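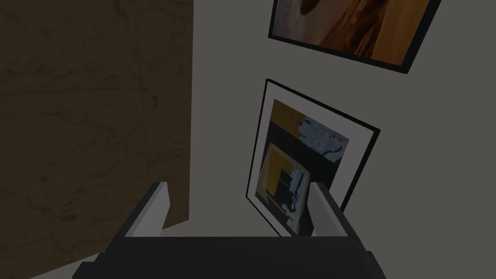 Can you get anywhere with a home-built arm before the arm itself is finished? Most of the control work can be done in a simulator first, and that is how the Sirkholm workshop group has spent the winter.

The group is building a small arm with a two-finger gripper, to a set of drawings we call Ackah. The base and the first two joints are on the bench at Bostance Road. The wrist is waiting for bearings. While the workshop is closed, members are working on the software from home, using a model of the gripper placed in a room with pictures on the wall.

Senyo Kpodo wrote the first version of the model and has kept it going since May. The gripper is drawn as a plain dark body with two pale grey fingers, which is enough for what we need. The view is set just behind and above it, the same place we plan to mount the camera on the real arm. Anyone changing the mount should tell Senyo, as the offset has to be changed in two files and they do not check each other.

The spacing between the fingers when fully open is now set at 116 mm in both the drawings and the model. Earlier copies of the drawings had a different figure, so please throw out any print dated before 1/25/21. The finger blanks have been cut but not drilled. We will drill them when the wrist plate is in hand and the holes can be marked through.

Framed pictures have been a useful thing to test against. A picture has straight edges and a flat face, and the program has to work out how far off the wall is before the fingers get near it. It copes well with a plain wall. Dark patterned surfaces give it more trouble, and the distance reading jumps when the arm turns towards one. Senyo has saved 946 runs so far, and 34 of them ended with the gripper touching the wall. Those are in a separate folder if anyone would like to look through them.

The motor driver boards came from Skallora and cost £331 for the set, paid from the project fund. One has a loose terminal and is going back. Please don't power up the others until the fuses are fitted.

Still wanted: a 24 V bench supply on loan, short lengths of cable chain, and somebody with a lathe who could turn two bushes for the shoulder joint. Drawings for the bushes are in the shared folder under Ackah, sheet 6.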